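Filtering shelf-pick demonstrations in simulation before training

This page covers the replay filter used in the Gemia pipeline. It assumes you have already generated demonstrations with the scripted planner and exported them to the Parkero episode format. If you have not, do the export first. The filter reads nothing else.

Why filter at all

The scripted planner marks an episode as successful when the target object is inside the goal region at the last step. That check is too loose. An object can get there by being pushed, or by being thrown clear when two collision meshes overlap. A policy trained on such episodes learns to shove. In our February export, 681 episodes passed the planner's own check and 404 of them survived the filter.

Step 1. Replay with fixed seeds

Load each episode and replay the stored joint commands open loop, using the seed saved in the header. Keep the physics step the same as at generation time. If the final object pose differs from the stored one by more than the tolerance in your config, drop the episode. Do not average over several replays. An episode that replays differently on the second run has a contact problem and should go.

Step 2. Render a check view

Place one fixed camera high over the shelving unit and pitch it steeply down. It has to see into the shelf level where the pick happens. Render the step at which the planner switches from approach to grasp, and save it next to the episode.

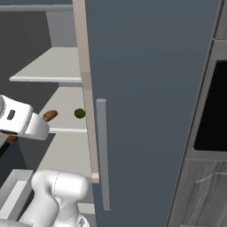

Clearance at the approach step is measured between the gripper collision hull and every body other than the target. Compute the minimum distance and store it per step. The check view is used to confirm that the hull is set up sensibly. With the gripper coming in from the left toward the brown oblong object, the bodies to list are the shelf boards above and below, the side panel, and the small green ball beside that panel. Neighbors like the ball are easy to leave out of the list because the planner treats them as distractors. Leave them in. A grasp that moves a distractor should count against the episode.

Step 3. Apply the contact rule

For each episode, read the contact log over the 100 steps that follow the switch to grasp. Keep the episode only if both fingers touch the target and no other body is touched with a force above the threshold. Annapurna Chacko's original script also rejected any contact with the shelf surface. We removed that condition, as low objects cannot be picked without brushing the board.

Step 4. Rebalance

Filtering removes more episodes from the lower shelf levels than from the top. Resample so that each level has at least 40 episodes. If a level falls short, generate more with new seeds and run them through steps 1 to 3. Duplicating existing episodes gave worse results on the Krawczyk layouts.

Known issues

Replay fails on episodes exported before the joint order change. Ultan Lynch has a conversion script in the tools folder.

Thin shelf lips may be missing from the simplified collision meshes. Check them by turning on the collision overlay before you trust the clearance values.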